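Bristach Robotics Open Day

Updated in April
By the Karppinen Hall history group

The Bristach Robotics Open Day is a yearly public event at Karppinen Hall in the town of Bristach. It is run by Fiso, a robotics workshop that rents the north end of the hall, and it is best known for the Hulier table, a live demonstration in which a two-armed robot handles small household items while visitors watch from close by. The day is free, it takes place on a Saturday, and it fills the building from the front steps to the loading door. For anyone who has only met robots on a screen, it is a wonderful place to start.

Background

Fiso began holding informal evenings when it first moved into Karppinen Hall. People walking past the tall street windows would stop and stare in, and the staff got into the habit of propping the door open after work. The evenings had no schedule. A visitor might find an arm folding dishcloths, or an arm in pieces on a bench with someone happy to explain the gearbox.

The first proper open day had a printed map and a line of folding tables. Local schools and clubs were invited to bring their own machines, and they have kept coming. The previous open day had 29 stations. The most recent had 31, counting the soldering corner, which some regulars feel should be listed apart because it has no robot in it.

Layout of the hall

Visitors enter by the front steps and pass first through the club area, where school teams show line followers, maze runners and a long-lived marble lift. This part of the hall is loud and crowded, and it is where most young visitors spend their morning. The repair bench stands past it, followed by the soldering corner and then a row of work tables belonging to Fiso.

The work tables are laid out to look like parts of a home. One is a kitchen counter, one a desk, and one a dressing table. Fiso changes the contents from year to year, but the idea stays the same – a robot that can only work on a clean white bench hasn't learned very much, so the tables get real patterns, shiny surfaces and ordinary clutter.

The Hulier table

The Hulier table is the dressing-table station and takes its name from the program Fiso runs on it. The arms work over red-brown marble with strong pale veins, and the wall behind has gray leaf-patterned paper. A decorative piece with pink artificial blossoms stands on the marble near the wall. The main business of the table is a teal tray of lipsticks and other small cosmetics.

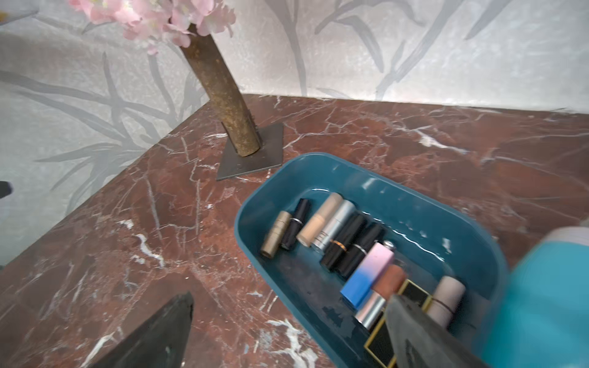 The lipstick tray on the Hulier table, with the gripper at its near end.

Lipstick tubes make a surprisingly rich test. They are close to one another in size, so a visitor can compare one pick with the next, yet the finishes could hardly be more different. A matte beige tube is easy for a camera to make sense of. Chrome picks up reflections from everything near it, glossy black throws back bright streaks of light, and a tube with a pink-to-blue gradient may look like two objects to a program that leans too hard on color. Shape matters as well. A round tube can roll when a finger brushes it, while a square one stays put but has to be met flat on its sides.

The tray adds its own trouble. When tubes lie packed together there is very little room for a fingertip between them, and a gripper going in for one will often nudge its neighbors. The raised sides also limit the angles from which the arm can approach. Much of the fun for the crowd comes from watching the fingers shift, tilt and try again, and a good pick at the crowded end of the tray can draw real applause.

Demonstrations

Each demonstration has a simple shape. An operator names a task, the arms carry it out or fail to, and the operator takes questions while the table is set again. Three tasks are used most often.

In clearing, tubes start out on the marble and have to go into the tray. The single tube on an open surface looks like the easy case, and visitors are often surprised by how much care it takes. The fingers have to come down on both sides of the tube, line up with the way it is lying, and close without pushing it away across the polished stone.

In picking, the robot is asked for one particular tube from the tray and has to leave the others where they are. This is the favorite of people who like to call out guesses, and operators will sometimes let a child choose the target.

In handing over, one arm passes an item to the other. The 2 arms share the space above the table, so the program has to keep track of where both are at every moment. It is the slowest of the three tasks and the one that most often needs a restart, and it is a joy to see when it goes smoothly.
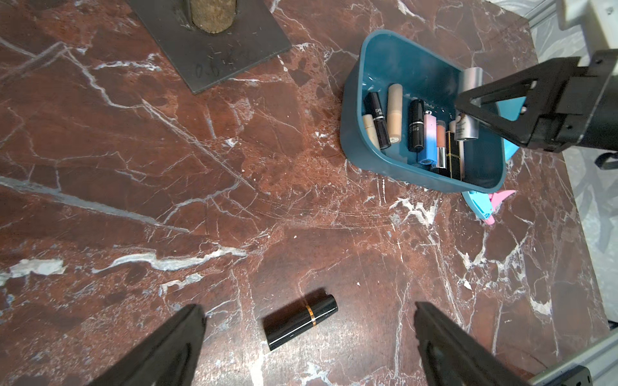 A black tube with a thin gold band between the gripper fingers, with the cosmetics bin at upper right.

The views from the wrist cameras are shown on a monitor beside the table. Many visitors end up watching the monitor more than the arms. From the wrist, the fingers look huge and the tubes seem to swing into place between them, and it becomes much clearer why a machine might misjudge a gap or lose sight of something hidden behind its own fingertip. Teachers who bring groups often ask for extra time at this screen.

Try-it sessions

After lunch the Hulier table is turned over to the public. Visitors guide the arms themselves with a pair of hand controllers, one for each arm, while an operator stands next to the stop button. Turns last 2 minutes. Most people use the first part of a turn getting used to the delay between hand and arm, then go straight for the most awkward item they can see.

Sign-up is on paper at the table and the sheet goes up at noon. It fills fast! Families who want a turn are advised to have someone in line before the last morning demonstration ends. Children may take part if they can reach both controllers from the step stool, and operators are patient with nervous beginners of every age.

Fiso keeps no score during these sessions. There was once a chalkboard for quick times, but it encouraged people to rush, and a good many tubes were swept off the table as a result. The chalkboard now hangs in the club area and is used for the marble lift.

Other stations

The kitchen counter station usually deals with spoons, lids and sponges. It draws a smaller crowd than the Hulier table, though it has its loyal fans, and the lid-matching task is well worth a wait. The desk station has been used for pens, paper clips and cables. Cables remain very hard, and operators there tend to be frank about how much is still unsolved.

The repair bench is open all day. Visitors can hold worn fingertips, turn a joint by hand to feel the resistance of the gears, and see how a wrist camera is mounted. Staff keep a box of old gripper fingers on the bench, in shapes from broad flat pads to narrow points, and are glad to say which ones were a mistake. Narrow tips reach into tight places well but give less surface to hold a smooth tube, and the argument between the two camps at Fiso has gone on as long as the open day has.

Reception

The event is well liked in Bristach and pulls in visitors from the towns along the river. Regulars praise the freedom to stand close, the plain speech of the operators, and the fact that failed attempts are left in full view. A dropped lipstick gets picked up and talked over, and the next attempt begins. Several members of the school teams have gone on to help at the work tables in later years.

Complaints are mostly practical. The hall gets warm by midafternoon, the monitor at the Hulier table is hard to see from the back row, and the line for try-it sessions blocks the way to the soldering corner. Fiso has moved the line twice. A second monitor was added for the most recent open day and hung above the kitchen counter, where it can be seen from the club area but, owing to a roof post, still can't be seen from the back row.

Visiting

Karppinen Hall has step-free access through the loading door on the north side. Doors open at 10 a.m. and the first demonstration starts half an hour later. Photography is welcome at all stations as long as flash is turned off, as it upsets the wrist cameras. Hot drinks are sold in the lobby and may not be carried past the repair bench.

Contact: Karppinen Hall history group, Bristach | Copyright Karppinen Hall history group | Back to top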